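Facilities and Shared Spaces
Tabletop Care and Paper Waste in the Flellcombe Workrooms

The Hundow Office of Shared Spaces has completed its review of cleaning arrangements in the Flellcombe workrooms. The revised arrangements take effect in September and apply to all groups that reserve a workroom, including those with standing reservations. Group leads are asked to read this notice in full and to pass it on to anyone who will be using a room on their behalf.

The review was carried out by Nermina Angelovski, Manager of Shared Spaces, with the assistance of Costel Radulović of Building Services. It covered the storage of small cleaning tools, the handling of paper scraps, the condition of the tabletops, and the care of fabric backdrops and display lettering. Floors, windows and ventilation are handled under the building contract with Tollivano and were outside its scope.

Paper remains the largest part of what is collected from the workrooms. Over the last fiscal year, Building Services removed 2637 pounds of it, most of it clean enough to be recycled. A smaller amount had been mixed with food wrappers or tape and was sent out with general waste. The new arrangements are intended to reduce that amount and to leave each tabletop ready for the next group.

Cleaning tools at the table

Each workroom will now keep a dustpan, a hand brush and a small wastebasket for use at the table. These are separate from the floor brooms and large bins in the corridor closet, and the two sets are not to be exchanged. A dustpan that has been used on the floor should be taken to the closet and replaced with a clean one before it is used on a tabletop again.

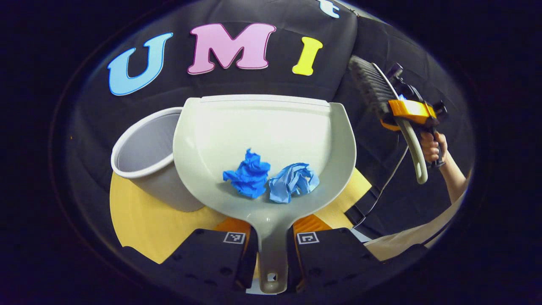
Crumpled paper should be emptied from the dustpan into the wastebasket before the reservation ends. Dustpans are to be hung by the handle on the hook inside the cabinet door, and brushes belong on the shelf beneath. Tools left on the table will be put away by the evening staff, but repeated instances will be noted on the room record.

The tabletop wastebaskets are for dry paper only. Colored paper, tissue and plain office paper may go in together. Paper with paint or glue that has not dried, food containers and drink cups must go to the large bins in the corridor. Groups that expect to produce a great deal of paper in one session may request a second basket when they reserve the room.

Ms. Angelovski noted that several groups had asked whether scraps needed to be flattened before disposal. They do not. Building Services empties the baskets each evening at 6:30, and crumpled paper presents no difficulty for the collection service. Shredded paper is a different matter and should be bagged and tied.

Tabletops

The tabletops in the Flellcombe workrooms are to be wiped with a damp cloth and dried with a second cloth. Spray cleaners may not be used on them. Cloths are kept in the upper drawer of the cabinet, and used cloths go in the bin marked for laundry. Tape residue should be left in place and reported; two tables were scratched last winter when residue was scraped off with a blade, and both had to be refinished.

Groups working with cutters or craft knives must use a mat. Mats may be borrowed from the service desk on the ground floor and are returned to the same desk. Any mark or dent already present at the start of a reservation should be reported before work begins, so that the record for the room is accurate.

Backdrops and lettering

Fabric backdrops may remain in place between sessions if the group has a standing reservation and its name appears on the room card. Clips should be checked at the start of each session and moved only by the group that hung the fabric. Side panels must not cover a light switch, a thermostat or an exit sign. Fabric that reaches the floor should be folded under or pinned up.

Black fabric shows lint and paper dust very readily. It may be cleaned in place with a lint roller or a soft, dry brush – the hand brush kept for the table is not suitable for this purpose. Folds and wrinkles are a matter for the group concerned, and Building Services will not steam or iron fabric that is hanging.

Display lettering requires more care. Foam and cardboard letters are easily bent at the edges and should be lifted from behind when they are taken down. Letters attached to fabric should be checked from time to time, as a heavy letter may pull the cloth forward. Letters that have come loose are to be placed flat in the cabinet. Other groups should leave existing lettering as they find it.

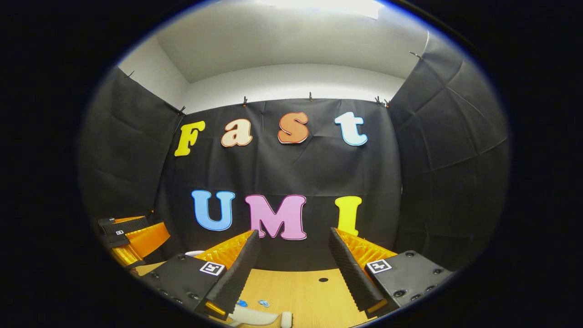
Colored cut-out letters on a black fabric backdrop, with side panels to the left and right.

Supplies and replacement costs

The Office has set aside $300 for the replacement of small cleaning tools during the coming year. Dustpans, brushes and wastebaskets will be ordered through Đorđević, the current supplier, and will be provided to the workrooms at no charge. Items damaged in ordinary use will be replaced on request. Groups need not purchase their own, and tools brought from elsewhere should be labeled with the name of the group so that they are not taken into general stock.

Fabric, clips and lettering are the responsibility of the group that installs them. The Office does not insure these items and cannot store them once a standing reservation has ended.

End-of-session procedure

The reservation period includes the time needed to clear the room. Groups should stop work early enough to gather scraps, wipe the table and return tools to the cabinet before the next group arrives. Groups with a reservation in Workroom 3 should note that its cabinet is shared with the adjoining room and must be left unlocked.

The room card has been reprinted with a short checklist and a space for initials. Completed cards are collected at the end of each month. Mr. Radulović will visit the workrooms during the first weeks of the new arrangements to answer questions and to check that each cabinet has been supplied correctly.

Requests for supplies, and reports of damaged tables or missing tools, may be made to Building Services at extension 1280. Questions about standing reservations should be directed to Ms. Angelovski at the Office of Shared Spaces.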